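Blog > Around the House > Tidying

Sorting the cleaning things, at last
Sep 6, 2018
4 min read

I have been meaning to write about the cleaning supplies since March, when my friend Despina Matei came to stay, asked for a sponge, and I had to send her to look in three different cupboards (she found one behind the flour, bless her). So this week I finally got everything out and gave it a proper home.

The method, if I can call it that, is my mother's. You bring every last thing to one big surface, the bigger the better, and you don't put anything away until you've seen it all together. Butcher block is lovely for this, though I do wipe it down afterward! Then come the bins. I like clear ones, because I forget what I own the minute it's behind a lid.
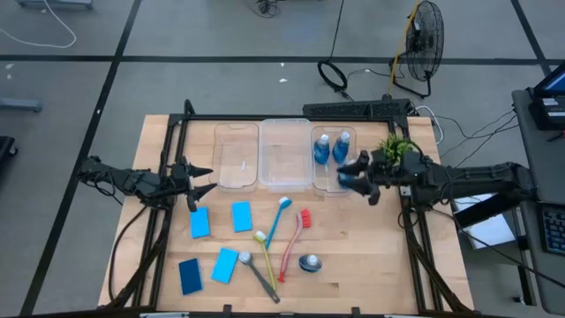

Blue bottles in their bin, sponges and brushes still to go.

I always start with the bottles. They're heavy and they tip, and once they're standing up together the rest feels like play. Sponges get the next bin, and the long-handled brushes come last because they never want to lie flat, and I spend longer than I should turning them this way and that.

I'm keeping the little spiky plant at the end of the bench, too. It has no business among the scrubbing things, but I do like a bit of green near me when I'm working.

Next up is the linen closet, which I'm dreading a little. Tell me how you fold a fitted sheet, please!

169 shares | 14 comments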